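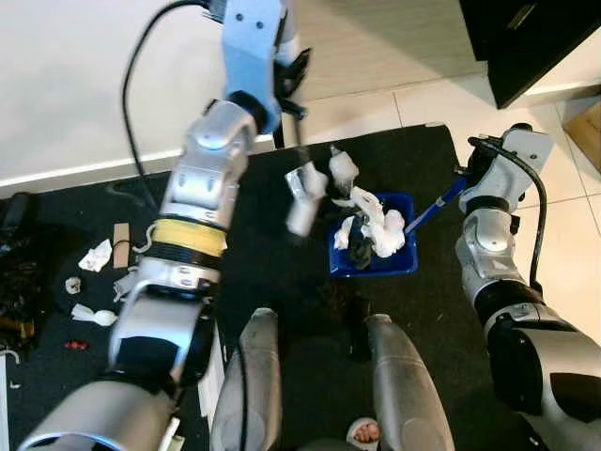

Figure 4. Floor-clearing task with both arms over the mat. A small white item is at the left gripper; the right gripper holds the blue-handled tool.

4.3 False release and the second-arm fault

The most frequent fault in the Dalladik floor-clearing trials was one that the controller did not report. We refer to it as false release: the left gripper opened over the tray, the task log recorded the item as delivered, and the item remained attached to a finger or dropped outside the tray. Across 300 trials the left arm made 1,895 pick attempts, of which 195 ended in a false release. None of these caused the trial to stop. The fault was found only when Hollis compared the delivery log with the head-camera recordings, by which time the trial series at the Maihi site had been completed.

Figure 4 illustrates why the fault is difficult to judge from a single view. The white item below the left gripper may still be held or may just have been let go, and its outline is slightly blurred. Another crumpled item rests against the back edge of the tray, close to the first. An annotator given only this view could not say with confidence whether the delivery had succeeded. For this reason, all outcome labels in this section were assigned from the full recording of each attempt, and any attempt that remained unclear was reviewed by both authors of the labelling guide (Faulkner and Hollis).

Two causes were identified. The first concerns the release test itself. The Giltero controller treats an item as released when the finger opening passes a set width and the motor current returns to its resting level. With the wooden sticks this test performed well. With crumpled tissue it did not, as the material is too light to alter the current by a useful amount. The current trace of an empty gripper and that of a gripper with tissue clinging to one finger could not be told apart in our data. The test had been tuned on rigid items in an earlier project and was carried over without being checked on soft ones. We regard this as an error of procedure on our part.

The second cause concerns the state of the tray. The delivery point was fixed at a set height above the tray base. As trials progressed and the heap rose, the distance between the fingers and the topmost tissue became small. In the figure the tissues already bulge over the rim. Under such conditions an item could be released correctly, land on the heap and roll off to the floor. The controller had no measure of how full the tray was, and the operator had no instruction to empty it at any particular point. Emptying was therefore left to individual judgement, and practice differed between operators.

False release would have been of limited importance had it affected the left arm alone. Its more serious effect was on the right arm, which works in the tray with the hand tool. The two arms share the space above the tray under a simple rule: the right arm may move once the left arm has reported delivery. A false report therefore gave the right arm permission to move while the left gripper was still, in practice, occupied. In several trials the operator noticed the clinging item and commanded the left arm back to the tray for a second attempt. The right arm had already begun its stroke. On one occasion the shaft of the tool struck the left gripper, and both arms were halted from the emergency stop. The left arm was withdrawn from use until the wrist had been inspected. No damage was found, although the gripper camera had to be aligned again before work could continue.

The inquiry into this contact also led us to review the position of people during operation. The risk assessment for the site, prepared with Jirkico, considered contact between an arm and a person standing in front of the mat. It gave little attention to the area at the base. In Figure 4 a sandalled foot, with the toes bare, can be seen between the grey legs of the base. A tool dropped or thrown clear after contact between the arms could travel in that direction – a case that the assessment had not covered. Closed footwear is now required for all persons within reach of the platform, and the area at the base is treated as part of the restricted zone whenever the arms are powered.

Three changes were made to the controller and to the task. After opening, the left gripper now holds still for 1,000 milliseconds and a camera check of the fingers is carried out before delivery is reported. The delivery height is set from the measured top of the heap, and the trial pauses when the heap passes the rim. Finally, the right arm loses its permission to move as soon as any new command is sent to the left arm, whatever the log may say about the last item.

The added pause makes each delivery slower, and operators remarked on this during the October sessions. We have kept it at its present length. A shorter pause was tried, but tissue that swung from a finger was then sometimes missed by the camera check. The check itself remains weak for very small fragments, particularly white ones seen against the tissues already in the tray, and results for such items should be read with this limit in mind. Trials recorded before the changes are kept in the data set with corrected labels, and the original controller reports are supplied alongside them.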